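Walkers wanted for a heel pain study, Jarkdale

Do your feet hurt first thing in the morning? Heel pain for three months or more, aged 18 to 70? We'd like to hear from you.

The Cilura clinic is testing two sets of calf and foot stretches over eight weeks. Half the group does one, half the other. Ten minutes a day at home, three visits to us. Travel paid, bring recipts.
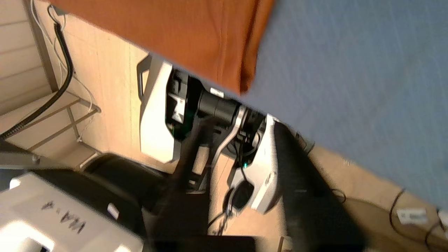

Not suitable if you've had a steroid injection since Easter or foot surgery ever. Pregnant, sorry, not this time. Orthotics fine, just keep wearing the same ones thoughout.

First visits start in July. Evening slots go quick. Parking behind the Istwood Road entrance, free after five.

To join: ring reception and ask for Ľudovít Polák, or leave your name and a daytime number. Please quote study 199. Places still open on 29 June 2024, closing when full.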